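**Betreff:** Re: [faerbeliste] Messgefäße für die Stammlösungen, Sammelbestellung

Hallo in die Runde,

ich antworte mal unter dem Zitat, sonst verliert man den Faden. Vorweg: Ich bin nicht gegen Kunststoff. Ich bin dagegen, dass wir die Glaszylinder wegstellen, bevor jemand nachgemessen hat.

> Liebe Liste,
>
> nach dem letzten Färbetag in Skutetberg haben wir wieder Scherben aus dem Ausguss geholt. Vorschlag daher: Wir stellen komplett auf Kunststoff um. Trinument hat Kannen, Messzylinder und Becher im Programm, alles stapelbar, alles unzerbrechlich, und bei einer Sammelbestellung über Zirnaditz fällt das Porto weg.

Unzerbrechlich glaube ich erst, wenn mir ein Zylinder vom Spülbecken auf die Fliesen gefallen ist und noch steht. Am Fuß reißen die Dinger nämlich auch, nur sieht man den Riss später. Bei Glas weiß ich sofort Bescheid.

»Stapelbar« gilt für die Becher. Kannen mit Bügelgriff stapeln sich nach meiner Erfahrung überhaupt nicht, die stehen nebeneinander und fressen das halbe Regal. Hat jemand das Fach unter dem Fenster ausgemessen? Ich habe den Zollstock leider nicht dabeigehabt.

> Genau genug ist das allemal. Wir färben Wolle, wir sind keine Apotheke. Und die Skala ist aufgedruckt, die liest jeder ab.

Das ist der Satz, an dem ich hängen geblieben bin. Bei der Flotte selbst gebe ich euch recht, da kommt es auf einen Schluck Wasser nicht an. Bei der Stammlösung schon. Wenn im Rezept 28 ml auf 100 Gramm Garn stehen und einer 28 abliest, der nächste aber den oberen Rand der Wölbung nimmt, dann bekommen wir zwei verschiedene Rosatöne und danach wieder die Diskussion, ob es am Wasser lag. Am Wasser lag es bisher erstaunlich oft.

Dazu kommt, dass der Kunststoff milchig ist. Durch Glas sehe ich den Flüssigkeitsstand, durch eine mattierte Wand sehe ich einen Schatten davon. Bei Krapp und Cochenille mag das gehen, bei hellem Gelb möchte ich es erst einmal vorgeführt bekommen. Die kleinen Ziffern neben den Strichen sind auch nicht für Leute gemacht, die ihre Brille auf der Fensterbank liegen haben.

> Verfärben tut sich da nichts, das steht so im Katalog.

Im Katalog steht auch, dass die Deckel dicht sind. Meine alte Küchenschüssel war einmal weiß, dann habe ich genau einmal Kurkuma darin angesetzt. Ich weiß nicht, ob das derselbe Kunststoff ist, und ich vermute, ihr wisst es auch nicht.

> Wenn bis Montag kein Widerspruch kommt, bestellen wir.

Dann ist das hiermit der Widerspruch, oder sagen wir: die Bitte um Aufschub.

## Was ich stattdessen vorschlage

Wir bestellen eine Kanne und einen Zylinder und lassen den Rest im Katalog. Mit denen arbeiten wir 14 Tage lang neben dem Glas her, und zwar beim normalen Betrieb und nicht beim Vorführen. Ich würde Folgendes aufschreiben wollen:

- **Nachwiegen.** Zylinder leer auf die Waage, auf null stellen, Wasser bei 20 Grad bis zum 100er-Strich einfüllen, ablesen. Dasselbe mit unserem Glaszylinder. Wer das macht, soll bitte nicht wissen, was der andere gemessen hat.
- **Ablesen lassen.** Dieselbe Füllung, mehrere Leute, jeder schreibt seinen Wert auf einen eigenen Zettel. Wenn die Zettel übereinstimmen, sage ich zu diesem Punkt kein Wort mehr.
- **Gießen.** Aus der Kanne in den Zylinder und aus dem Zylinder in den Becher, langsam, so wie man es am Färbetag macht, wenn hinter einem schon jemand wartet. Danach schauen, was am Ausguss hängen bleibt und was auf dem Tisch landet.
- **Stehen lassen.** Rote Stammlösung über Nacht im Zylinder, morgens ausspülen, gegen weißes Papier halten. Ohne Scheuermilch! Die macht die Wand nur noch stumpfer und den Aufdruck gleich mit weg.
- **Griff.** Die volle Kanne mit nassen Handschuhen anheben. Auch von Leuten mit kleinen Händen, bitte.

Zum Ablesen noch etwas, weil ich gefragt wurde, was ich eigentlich gegen den Aufdruck habe. Auf dem zweiten der beiden Bilder unten steht ein durchsichtiger Becher mit etwas Rotem hinter dem Zylinder, und unten an der Skala schimmert das Rot durch, bis in die Ziffern hinein. Der Zylinder selbst wirkt dabei leer. Wenn man so messen will, gehört ein weißes Blatt dahinter und der Farbbecher auf die andere Seite. Das kostet nichts, und ich würde es auch beim Glas so halten.

Und die Tischplatte: hell, mit einer Fuge quer durch. Auf dem Bild mit der Kanne sitzt ein kleiner roter Punkt darauf. Wovon der stammt, kann ich nicht sagen. Auf so einer Platte will ich jedenfalls keine Stammlösung umfüllen ohne ein Tablett darunter, und in die Fuge soll sie erst recht nicht laufen, da kommt man mit keinem Lappen hin.
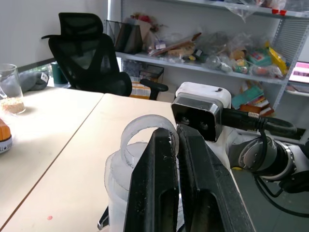
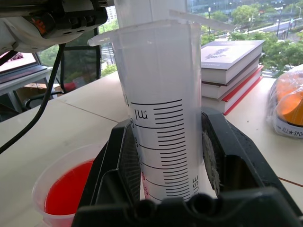
## Offene Fragen an die Besteller

1. Gibt es bei Trinument dieselben Zylinder auch glasklar? Teurer wäre mir egal, wenn man dafür etwas sieht.
2. Ist die Skala nur gedruckt oder auch geprägt? Gedruckt ist sie nach dem dritten Winter mit unserer Spülbürste weg.
3. Wer nimmt zurück, falls wir nach der Probe Nein sagen? Das Porto nach Zirnaditz zahlt ja dann doch wieder jemand, und beim letzten Mal war es die Kaffeekasse.
4. Was passiert mit dem Glas? Ich hätte es gern im oberen Fach behalten, auch falls ich überstimmt werde.

Die Becher könnt ihr von mir aus sofort bestellen, gegen durchsichtige Becher hat hier noch keiner etwas gesagt. Nur beim Zylinder möchte ich die Zettel sehen.

Eine Waage kann ich am Montag mitbringen, das Batteriefach klemmt, also bitte nicht daran herumziehen. Zettel und Stifte liegen in der Schublade unter den Garnproben.

Grüße aus der Werkstatt Skutetberg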